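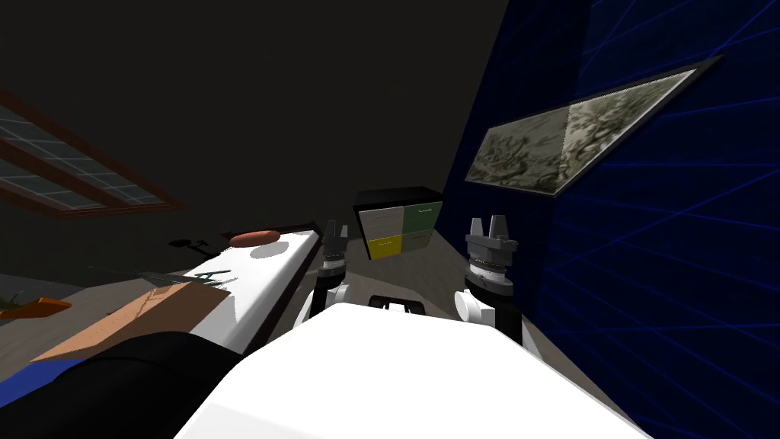 Reading time: 3 minutes

Section 2. Planning your purchase

Read this section before you request a quote for the Trildale two-arm mobile unit. It covers what to measure, what to put in the budget, and what to try in simulation before you commit to a floor plan. Installation starts in Section 3.

2.1 Measure the room

1. Measure the narrowest point on the route the robot will drive. The base needs 700 mm of clear width with the arms folded and more with the arms forward. Record both the folded and the working path.

2. Measure the gap between each work surface and the nearest wall. A drawer cabinet placed between a table and a wall can be reached from the front only, and the arm on the wall side has less room to swing.

3. Open every drawer the robot will use and measure how far it comes out. Add this to the clear space in front of the cabinet.

4. List anything mounted on the walls at arm height, including picture frames and shelves.

Note: Thin handles are harder to grip than bar handles. If your drawers have narrow handle lines, order the long finger set with the unit. Ordering it later adds a second shipping charge.

2.2 Build the room in the simulator

The Liltinon planning package is included with every quote request and runs on an ordinary office computer.

1. Enter the measurements from 2.1.

2. Place tables, cabinets and wall items. Exact colors are not needed, but give each drawer its own color if you plan to refer to drawers by color in your task list.

3. Run each task at least 13 times from different starting positions.

4. Save the report and attach it to your order form.

Caution: A task that runs in simulation can still fail on site. Do not buy furniture or remove existing furniture on the strength of the simulator report alone.

2.3 Set the budget

Enter these items on the worksheet, including any you expect to be zero.

Base unit and two arms: see your quote
Long finger set, pair: $400
Site survey by Zasdale: $675
Spare battery: see your quote
Floor repair or leveling: local contractor
Staff time for training: your own rate

The site survey fee is credited against the order if you buy within the quote period. Travel outside the Zasdale service area is billed separately - ask for this figure in writing.

Note: Grippers wear. Budget for replacement finger pads every year, and for more if the unit handles rough or heavy parts.

2.4 Before you sign

1. Confirm that doors and elevators on the delivery route can take the crate.

2. Confirm who will hold the emergency stop during the first week of operation.

3. Ask your insurer whether a mobile robot needs to be listed on the policy.

4. If you are leasing through Manríquez, check that the lease covers both arms and the grippers. Some older lease forms list the base only.

Orders placed in March or later ship with the revised charging dock. Its floor plate has a different bolt pattern, so use the drilling template in Section 3.4 and discard any earlier copy.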